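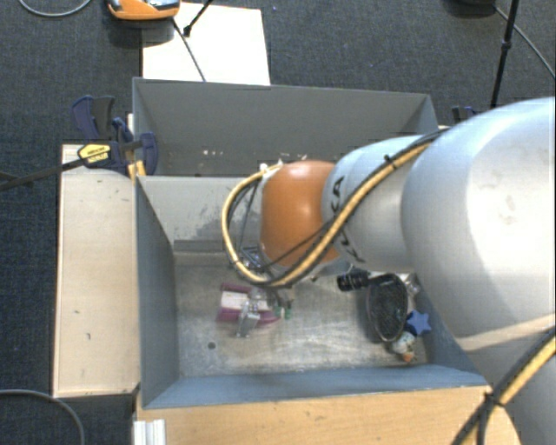 Gripper down in the front bin, second bin behind it. Clutter set, Fledumach cell.

Thread: Self-labeled grasping, first real numbers

tlindgren
Posted Friday, March 18, 2022

OK, I have been sitting on this all week and I finally get to post it. The self-labeling run on the Ridilcombe project finished and I'm so happy with it!

Quick recap for anyone who missed the older thread. The arm picks from one bin and drops into the other, and when the first bin is empty it swaps direction and keeps going. Every attempt gets its own label from how far the fingers closed, plus a before/after difference of the bin. No human marks anything. The network retrains overnight on whatever came in during the day, and in the morning it picks with the new weights.

The part I'm excited about is how little data it took. After 290 attempts it had beaten our old hand-tuned grasp planner on the clutter set, and that planner took me most of a summer. It also started nudging things away from the walls before closing on them, which I never asked for. The sloped sides are where the old planner always gave up, so seeing it slide the blue star out toward the middle just made my day.

Happy to answer anything. I'll put the training curves up in April once they're cleaned up.

Trinity

boltcutter
Really nice. What's the action space? If it's only top-down grasps I'm surprised it learned to nudge at all.

tlindgren
Top-down plus a tilt, and a short sideways move before closing. So the nudge was available to it, it just had no reward of its own. It only got paid if the grasp worked.

mossgate
Congratulations on the run, but I'd be careful with "beaten." How many seeds? We did almost the same setup on Toprak and two runs that looked identical on paper ended up miles apart. One loved the easy stuff in the middle and basically never learned the walls.

tlindgren
Two seeds so far, and they agree. I know, I know. Five is the plan, the cell is booked for it.

mossgate
Two is a coin flip in my book. Also, is your finger-width label any good on thin things? A crumpled wrapper closes to almost nothing, so a good grasp and a miss look the same to the gripper. That was our biggest source of bad labels by a mile.

halfpint_hank
^ this. The shiny see-through stuff is also where depth falls apart. I see there's a crumpled one in your pile next to that dark oval thing with the mesh inside. Mesh is nasty too, our sensor reads straight through it half the time.

tlindgren
Yes, both of those are the worst items in the set, and that's why they're in there. The bin difference catches a lot of the thin ones that the width check gets wrong. When the two disagree we throw the attempt out and don't train on it. We lose some data but the labels stay clean.

mossgate
Hmm, I don't love that. You're throwing out exactly the hard cases. The network then never sees them and your success rate looks better than it is. Do the discarded ones count in the evaluation?

tlindgren
Not in training, but in evaluation they do, and those get checked by eye. You're right that it skews what it learns, though. I could keep them with a low weight and see what happens. Good one for seed three!

boltcutter
I'd side with Trinity on dropping them. Wrong labels hurt us way more than missing ones — on Gameck we kept everything and it spent a week in love with empty grasps.

mossgate
That's a weighting problem, same fix she just mentioned.

boltcutter
Maybe. I'd still want to see it.

gantry_gus
Different question, what are you doing about cables? With that big loop around the wrist I'd be nervous about 18 hours of unattended swinging. We snagged one on a bin rim and it pulled the connector right out.

tlindgren
Tied off higher up, with enough slack for the tilt, and the wrist rotation is limited in software. I also had to clamp the bins. Without clamps they creep a little with every wall push, and then the difference check goes crazy.

halfpint_hank
Do you have a held-out object set? I'd be more impressed by new stuff than by the same pile reshuffled.

tlindgren
There's a box of things it has never touched, and I'm running it Monday. I'll post whatever comes out, good or bad.

mossgate
Please include the per-object table. The average hides everything.

tlindgren
Will do!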